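Home ⁄ Around the House ⁄ What I've learned about storing things in cardboard boxes
Posted 10 May 2021 Filed under Closets, Garage, Moving

We moved in February, and I am still finding boxes. So this month's tips are all about cardboard, which I've now handled more of than I ever wanted to!

First up, where to get it. I used to grab whatever the grocery store was putting out back, and some of those are fine, but look them over before you load them. Anything that held produce may have been damp at some point, and a box that has been damp once never gets its stiffness back. Press the bottom corners with your thumb. If they give, put that one in the recycling. My neighbor Olanrewaju Omoregie passed along a stack from his office when we were packing and they were the best ones I had, all the same size, so they stacked like bricks. If you can get matching boxes, get them.

Tape. Buy decent tape. I went through three rolls of the thin crinkly stuff before I gave up and bought the wide kind, and the difference is huge. Run one strip down the center seam on the bottom, then one across each end where the seam meets the edge (that makes an H, if you like to think of it that way). Rub it down hard with the side of your fist. Tape that's just laid on top will lift in a cold garage, and you'll find out when you pick up your cookbooks.

And please don't do the thing where you fold the four flaps over and under each other and call it a bottom. It works for sweaters. I tried it with canned tomatoes.
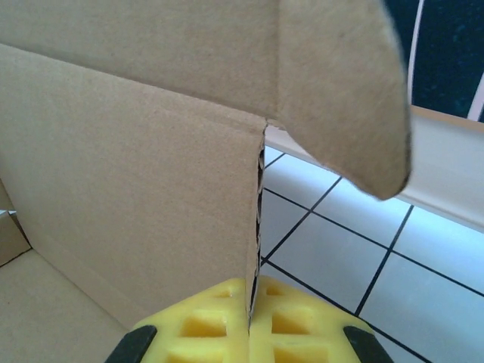 Heavy things go in small boxes, light things go in big ones. Everybody has heard it and I still packed a whole shelf of hardbacks into something the size of a washing machine. My husband and his friend Rizwan Tanoli got it as far as the porch, and there it stayed for two days while I carried books in by the armful.

On labels — write on the side, not the top, or you'll be lifting the whole stack down to read them. I write on two sides that meet at a corner, so it doesn't matter which way somebody sets it down. Put the room first and then what's in it, and be specific. "Kitchen misc" is no help to anyone. "Kitchen, cookie cutters, rolling pin, good scissors" is what you want to see at nine at night when you need the good scissors.

If you need to cut a box down to make it shorter, empty it first, then slit each of the four corners to the height you want. Score a line across each side by running a dull butter knife along a ruler, pressing enough to dent the cardboard without going through. Then fold along the dents. For the slits, use a fresh blade. An old one drags and chews up the edge, and once the paper layer starts to peel, it keeps going every time something rubs past it. A bit of tape folded over the raw edge stops that nicely.

Now, long-term storage. I don't keep fabric, photos or anything edible in cardboard over the summer anymore. Silverfish love it, and so do mice. What does stay in boxes at my house is holiday stuff, spare dishes and the cables I'm not allowed to throw away. Those sit up on two lengths of scrap lumber so that air can get under them, with a hand's width between the boxes and the wall.

Leftover boxes I break down right away, flat, and tie with string. A few of the big ones I keep whole for the garden. They go down under mulch on the path by the beans (pull off all the tape and shipping labels first, it's a pain to pick out later) and they keep the weeds back for most of a season. The rest stand behind the garage door until pickup day, or until one of the kids needs a fort.

Next time I'll do the linen closet, and I'd love to hear how you fold a fitted sheet.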